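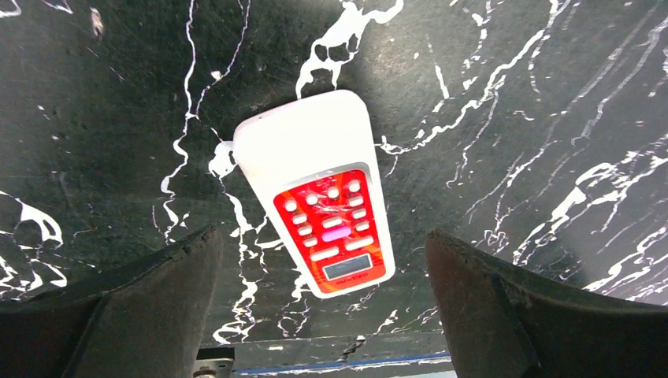

Robot arms join the returns bench at Miltel in Hustlow

January 2, 2018

The returns bench at Miltel has new company for the new year, and the people who work there seem to be enjoying it. The Hustlow firm takes back handheld gadgets from shops and schools, checks them over and sends the good ones out again. Until now every single item was picked up, turned over, pressed and put down by hand. A pair of robot arms is now learning to do part of that job, and we were lucky enough to spend a morning watching.

It's a lovely thing to see up close. The arms work over a black surface with white marble-style veining (it looks more like a posh kitchen than a workshop), and their padded black fingers close in from both sides of whatever they are reaching for. One of the arms is white, with a purple cable held to it by little white zip ties. It all looks very much like something that people have been building and changing as they go, and the staff like that. Several of them have had a hand in it.

Miltel handled 3596 returns in its busiest month last year, with a team of 60. Most of what comes in is small and light, and a lot of it is smooth, rounded plastic that likes to slide off when you try to get hold of it. A person deals with that without thinking. For an arm it has been the hardest part of the whole project, and the software from Bratu has been retrained again and again on awkward shapes, shiny casings and things that land at an angle. Each arm has a small camera near the gripper, so the system gets a close view of what it is about to touch.

So far the trial covers picking up, turning and passing items across. The button tests, the battery checks and the final decision on what can be saved all stay with the people on the bench, and Miltel says that won't change during the trial.
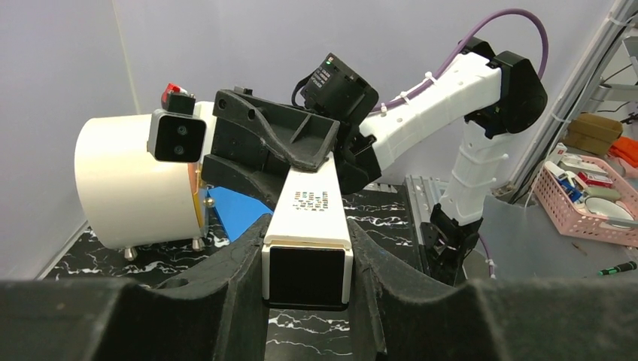 What changes for the people on the bench

The biggest difference is in the wrists. A full shift on returns used to mean lifting and turning the same sort of object up to 260 times, and sore hands were just part of the job. Those who sit nearest the cell now spend more of the day on fault finding and repair, which used to be squeezed in at the end if there was time left. Two of them had never held a soldering iron before the autumn, and both are now fixing boards on their own!

There's a new job as well. Somebody has to look after the cell, and the bench staff take turns at it. They clear the table, set out the next batch, watch the grips and write down anything that goes wrong. Miltel has trained them for this itself, in paid hours, and nobody has to join the rota who doesn't want to. The notes go to Bratu at the end of each week. One asked for a slower approach when an item is lying close to the edge of the table, and that went into the next update.

It isn't all smooth going. The arms are slow - a practised pair of human hands is still well ahead - and the room is noisier than before. Some of the older staff miss the rhythm of the old bench, where you could chat all the way through a tray without looking up. The firm has moved the tea table nearer to the cell, which has helped a bit, and the shift pattern has been left as it was.

Miltel has also promised that no post will go as a result of the trial, and has put that in writing to all staff. The target is for the arms to handle 3000 items by April. After that the bench team will be asked, in a vote, whether they want the second cell that is pencilled in for the firm's smaller site at Jernetstead. 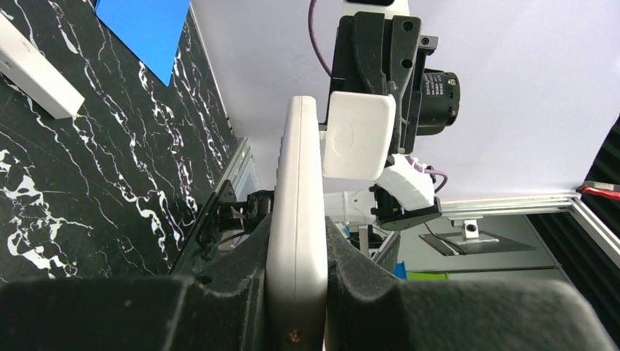

One reader from Jernetstead has already written in to ask whether the vote will really count. She spent nine years on a packing line where new machines came in over a holiday fortnight and the staff found out when they got back, and she says she would have been glad of even one meeting. She'd like to see the result of the vote pinned up at both sites, along with the number of grips that failed, "so we all know what we're being asked to work next to".

We passed that on, and Miltel has agreed to put up both. The Jernetstead team is also invited over to Hustlow to see the arms at work and have a go at running a batch. There are places for everyone who wants one, travel is paid, and names can be left at either front desk.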